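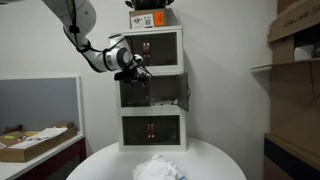 Reviews > Laptops & Accessories

Trundcombe 5-Port Laptop Dock

By Rima Najjar
Tuesday, October 20, 2020

I bought the Trundcombe dock after my old hub stopped charging my laptop. It cost $39, and I have used it every workday for two months with a 13-inch laptop and one external monitor.

The dock has five ports: two USB-A, one USB-C for power, one HDMI and one Ethernet. There is no card reader. The case is gray metal with rubber feet, and the power light is small enough that I don't notice it at night.

Setup took a couple of minutes. I plugged the dock into the laptop, plugged the charger into the dock, and the monitor came on at full resolution. No software to install. The wired network worked right away too, and large file transfers were noticeably quicker than over my Wi-Fi.

The attached cable is short. With the laptop on a stand, the dock hangs off the desk a little and pulls on the connector. I ended up lowering the stand. If you use a tall one, look for a dock with a detachable cable – the Esfahani model has one and sells for a few dollars more.

Heat is the other thing to mention. After a full day with the monitor and charger connected, the top of the case is warm to the touch. It has never shut off on me, but I don't keep papers on it.

Waking from sleep is mostly fine. Twice the monitor stayed black until I unplugged the HDMI cable and put it back. I wrote to support and got a reply the next day from Wissam Salameh, who suggested turning off the monitor's deep sleep setting. I did that and haven't seen the problem again.

Pros: easy setup, solid case, wired network included
Cons: short cable, gets warm, no card reader

Rating: 4 out of 5

Comments (2)

Nana Mahama
Does it pass enough power for a 15-inch laptop?

Rima Najjar
I only tried it with the 13-inch, which charges at normal speed. The box says 60 watts, so check what your charger is rated for.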